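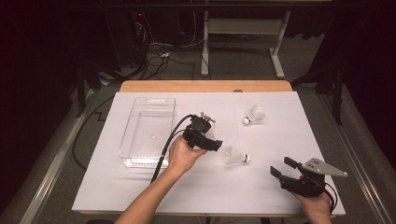 Shuttlecocks and clear trays: sorting out the badminton things

If you have a badminton player in the house you will know where shuttlecocks go. They go down the side of the car seat, under the hall bench, into the bottom of a bag beneath a damp towel, and into the airing cupboard for reasons I have never got to the bottom of. I put up with this for years, and then last October I had a proper go at it, and I am so pleased with how it has worked out that I want everyone to do it!

The whole method comes down to see-through plastic and a clear table. It costs very little and you can do it in an afternoon with the radio on.

Start with a white surface

Pull everything out of the sports cupboard and put it on a table, but cover the table first. I use a big white board laid on top of the wood. An old white shelf will do, or the back of a roll of wallpaper, or a sheet. White is good for looking into clear plastic because every bit of fluff and grit shows up at once, and that is exactly what you want when you are cleaning. (White feathers on white are a bit harder to spot, I admit, but the shapes give them away.)

Put the tray down first, on the left if you are right-handed, and leave yourself plenty of room beside it. Then get the shuttles out of their hiding places a few at a time. Tipping the whole lot out in one go looks wonderful for a moment and then they roll round in little circles and go over the edge.

Look each one over

Pick a shuttle up by the cork and turn it slowly. You are looking for snapped feathers, feathers that have split along the edge, and any that have twisted out of line with their neighbours. One slightly ruffled feather is nothing to worry about and can often be smoothed between finger and thumb, working from the stem outwards. Two or more broken stems and the shuttle will wobble in the air, so it goes in the knockabout tray for the garden.

Check the cork as well. Press it gently with your thumb. If it feels firm and the feathers don't shift about where they join, it has plenty of life left. A dirty cork can be wiped with a barely damp cloth, but keep the water well away from the feathers and let it dry before you put it away.

Nylon ones are much easier. Swish them in warm water with a drop of washing-up liquid, rinse, shake and stand them cork up on a tea towel overnight.

Never squash the skirts

I used to cram everything into a biscuit tin with the lid forced on, and then wonder why nothing flew straight! Shuttles like to be either nested loosely one inside the next, all facing the same way, or laid on their sides with a bit of space. If you still have the cardboard tube they came in, keep it for the best ones and lay the tube in the tray. The rest can sit in the tray as they are, in a single layer if you can manage it.

If your feather shuttles have gone dry and brittle over the winter, open both ends of the tube and stand it in a steamy bathroom while somebody has a shower, then let it air for the rest of the day before the caps go back on. It makes a real difference.

Choosing the trays

I tried 4 sorts before I settled down, and these are the things I would look for.

Rounded corners inside. You can get a cloth right round them in one sweep, and dust has nowhere to dig in. Square corners need a cotton bud, and life is short.

A good rim. You want something to hold when the tray is full, and a rim stiffens the sides too. The Bimberg trays I had first were lovely and light but they bowed in the middle as soon as I lifted them, and I ended up with shuttles all over the landing.

Clear sides with no pattern, or only a fine one. Thin ribs are fine and you can still see what is in there. Frosted plastic looks smart in the shop and then you spend your evenings opening every box to find the spare grips.

Somewhere to put your fingers. This is my favourite! A handle slot in the side means you can slide the bin off a high shelf with one hand, and it lets a bit of air in as well. Just don't use a slotted one for anything small enough to fall through it.

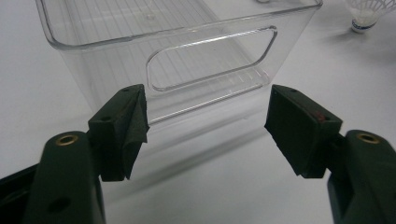 Cleaning a clear bin without scratching it

Clear plastic shows everything, and a scratched bin never looks clean again however hard you scrub. So no scouring pads and no cream cleaner. Here is how I do mine.

1. Tip out the loose bits over the sink or outside, then tap the bottom firmly. Most of the grit comes away by itself, and grit is what does the scratching.

2. Fill with warm water, not hot, and a small squirt of washing-up liquid. Leave it for 8 minutes while you do something else. Very hot water can make thin plastic go out of shape.

3. Wash with a soft cloth. If the inside has ribs, follow the direction they run in and use an old soft toothbrush for anything stuck between them.

4. Pay attention to the handle slot and the underside of the rim, where fingers go. They are always grubbier than you expect.

5. Rinse and stand it on its end to drain, then dry it with a clean tea towel for a proper shine - water marks show terribly on clear plastic if you leave it to dry by itself.

Sticky labels come off with a little cooking oil left on for a few minutes. Wipe it away, then wash again as above. I had a Skinner box with a price label covering half of one side, and the oil shifted the lot.

Where to keep it all

Shuttles don't want heat. Keep them off the shelf above the boiler and out of a sunny conservatory. Ours live on the lowest shelf in the hall cupboard, knockabout ones at the front where the children can grab them and the good ones behind. Rackets hang on a Gurkex hook rail on the inside of the door, and grips, laces and plasters have a shallow tray to themselves.

Face the handle side outwards. It sounds obvious, but I had mine in sideways for weeks and kept wondering why they were such a nuisance to get out.

When you come home from a match, leave the bag open in the hall for a while before anything goes back in the cupboard. A damp towel shut in with feather shuttles will spoil them faster than any amount of smashing.

Other things these trays are good for

Once you have a spare you will find uses for it everywhere. I have one under the sink for dishwasher tablets and cloths, one in the freezer for bags of peas (check that yours is marked as suitable for the freezer first), and one on the windowsill for seed packets stood up like a card index. Tall packets at the back, please!

They are also very good for jigsaws. Put the edge pieces in one and the sky in another, and you can slide the lot under the sofa when it is time for tea.

If you are buying, the household stall at Hitstead market sometimes has odd ones going cheap without lids. Take a tape measure and the depth of your shelf written on your hand.

Page last updated 2/22/20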